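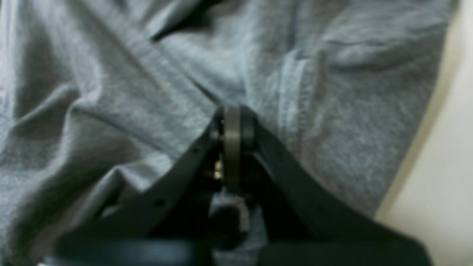
The gray shirt had been in the bottom of the basket for two days before she got to it. By then it was wrinkled all the way through, and she shook it out over the table and looked at it for a while.

It was her father's. He had worn it on the boat at Trerside, under a jacket, and later in the kitchen in Kemeys, where he made toast and complained about the furnace. In December her brother had driven over and filled four bags. This shirt had missed the bags. It had been behind the dryer, a big Brener that took up most of the back room, and she only found it when she pulled the machine out to look for the shutoff valve.

She called her brother.

"I have one of Dad's shirts," she said. "The gray one."

"They were all gray."

"Do you want it?"

He said he would have to think. She could hear his television. He asked what size it was, and she turned the collar over, but the tag had been washed blank years ago.

"It's big," she said.

"Then keep it. You sleep in big shirts."

She hadn't slept in a big shirt since college, but she didn't tell him that. They talked about the house. The man from Grilard had come to read the meter and written down 2436, and her brother wanted to know if that was high. She said she had no idea. He said he would look at the old bills. Then he said he had to go – dinner was on.

She went back to the table and took the shirt by its two corners and pulled. The wrinkles went out of the top part and stayed in the rest.

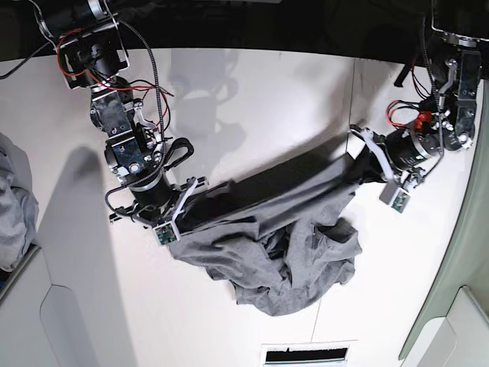

"How do you fold a T-shirt so it doesn't crease down the front?"

"Lay it face down, bring the sides in to the middle, and fold the bottom up to the collar."

She had asked him that when she was almost ten, and he had answered without looking up from his own pile. She did it his way now. The sleeves went in last. It made a fat, uneven square, and she pressed on it with both hands until it stayed down.

Then she opened the second drawer, moved her sweaters to one side, and put it in.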